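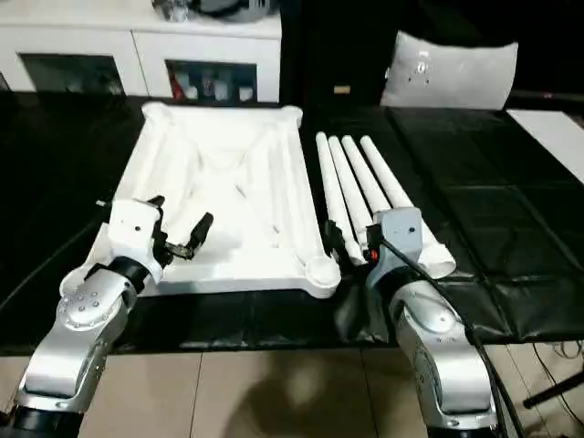

Sorting seed beads by size – who else does it before every single project? I've been weaving bracelets for three years and finally sat down last month with my whole stash, all 283 little bags of it, and the difference is unreal. My rows lie flat! My edges are straight! I spread everything out on a black padded surface with a big white rectangular tray on it, and I'm never going back to beading off a dinner plate. Dark beads show up beautifully on the white, pale ones go straight on the black, and nothing bounces off onto the floor. So tell me your system. Do you cull as you go, or do you sort first and stitch later?

peyote_pam
Cull as I go, always have. I pick up a bead, and if it's fat or skinny it goes in a jar for fringe. Sorting a full bag up front sounds like a punishment. But I love that you love it, and flat rows are worth a little suffering.

threadbare67
Sort first. No contest. If you're doing flat peyote with size 11 rounds, one wide bead in row four is still going to be pushing things around in row twenty. I learned this on a cuff for my sister that came out shaped like a banana. She wears it anyway, bless her.

Hamidreza Nouri
I'm going to disagree with both of you. It depends on the beads. With cylinder beads I don't sort at all, they are close enough. With the older Czech rounds I got from Sethi I throw out so many that I may as well sort. And for netting or a loose spiral rope the odd sizes look better to me. A perfectly even spiral looks like something off a machine.

threadbare67
Hard disagree on the spiral rope, Hamidreza! Uneven beads make the core bunch up and then it kinks when you bend it. I've taken apart two of them.

Hamidreza Nouri
Then your tension is too tight. Try a 25 inch length of thread at a time and relax your hand. I'm serious, shorter thread changed everything for me. I'll post the green one when it has a clasp.

peyote_pam
25 inches?? I'd be adding thread all night. I use a full wingspan and then say bad words when it knots.

kinga_beads
Kinga Pintér here, the one with the gold leaf pendants from the February swap. I do it halfway – I pour out a spoonful, push the weird ones to one side, work through the good ones, pour again. It takes no extra time, because my hands are busy with the needle anyway while my eyes are hunting for the next bead.

Question for the original poster: where did you get a tray that large? Mine is the small Jolus one and it holds four colors before they start visiting each other.

rowcounter (original poster)
Oh, the gold leaf pendants were gorgeous, I voted for the one with the red drop! The tray was on the clearance shelf at Trendwood, over by the kitchen stuff, so I don't think it was ever meant for beads. The sides are low enough that I can rest my wrist and scoop at the same time. Get a big one if you have the table space, you'll be so happy.

And Pam, the jar for fringe is genius. I've been throwing mine away like a fool.

didberg_dan
Don't throw them away! Wide ones are great for increases and skinny ones for decreases. I shape all my beaded beads that way, and the curve comes out smoother than if you add two regular beads in one gap. I wrote up the pattern with the Didberg star in the middle, it's pinned in the patterns section. You need 67 beads for the small size.

peyote_pam
Dan, I made that star! Used a skinny bead at each point like you said and it closed right up. Mine's hanging from my car keys.

threadbare67
OK, the increases trick I'll give you. Still not budging on spiral rope.

rowcounter (original poster)
Printing the star pattern tonight. Hamidreza, I'm cutting a short thread and trying your loose spiral too, with the ugliest mixed purples I own. Does anybody wax their thread for that one, or leave it bare?

Hamidreza Nouri
Bare for nylon. A little wax if yours frays at the eye.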